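Week 2 notes, hand-held grippers, good practise (updated 14/06/2020)

Lakstead unit, read before the prac

- check both fingers close square, no play
- screws on the plate tight, every session not just the first
- label stays readable. Can't read it = don't log it
- fingers move slow near people. Always
- bedding jobs: pillow first, quilt after. Keep clear of wrists, watches, sleeves
- pinch points: see Soomro handout, p 74

One person on the tool, others stay in arms reach of the stop but out of the grip line
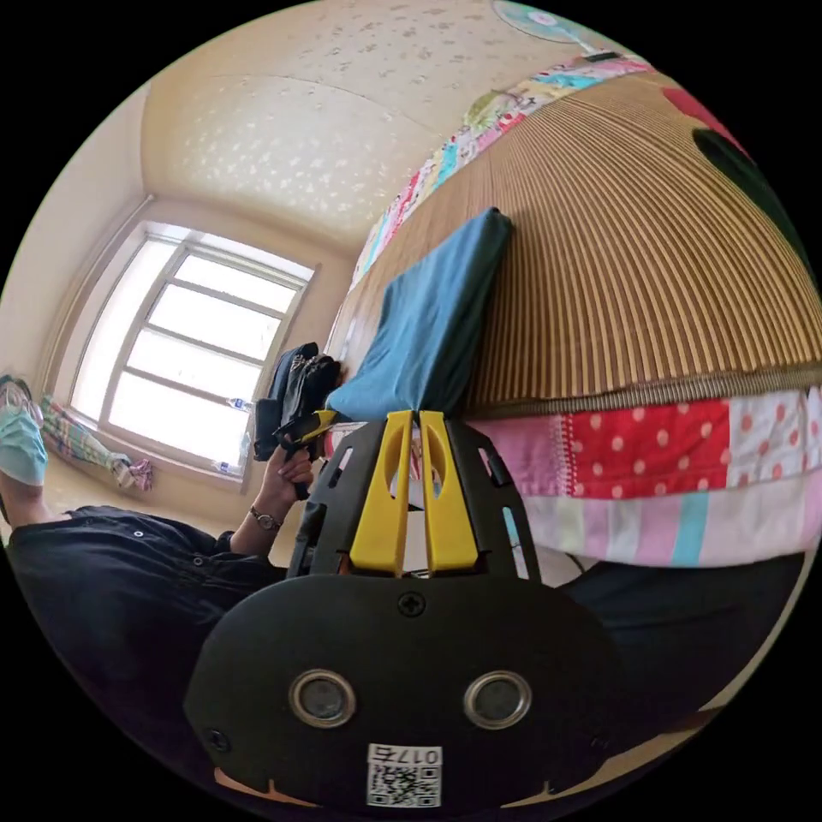 Ross Halliday asked whether the same rules hold once the tool goes on an arm. Yes, plus fencing, plus a written risk assesment. He'd also want the stop tested at each changeover. Fair, add it.

Service: fingers off and cleaned every 1000 cycles, replaced at 3000. Write it in the log, initial it.

Arms and fencing in November, bring the Willach sheet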